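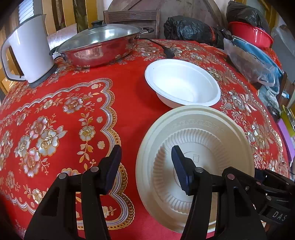
Holloway puts its hand-taught table work to the test

News > Robotics

Holloway has recorded 146 demonstrations of people handling plates, bowls and basins with hand-held grippers, for its Larno project in Kistolham.

The company makes no grand claims for them. "A person showing a task well proves that the person can do it," Holloway said. 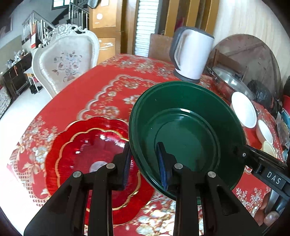
Larno's next stage will use 70 of the recordings to train a robot arm — and the rest stay back for checking. Widus, the project's testing partner, will run 327 trials and publish the failures too. Holloway will not say the method works until those are in.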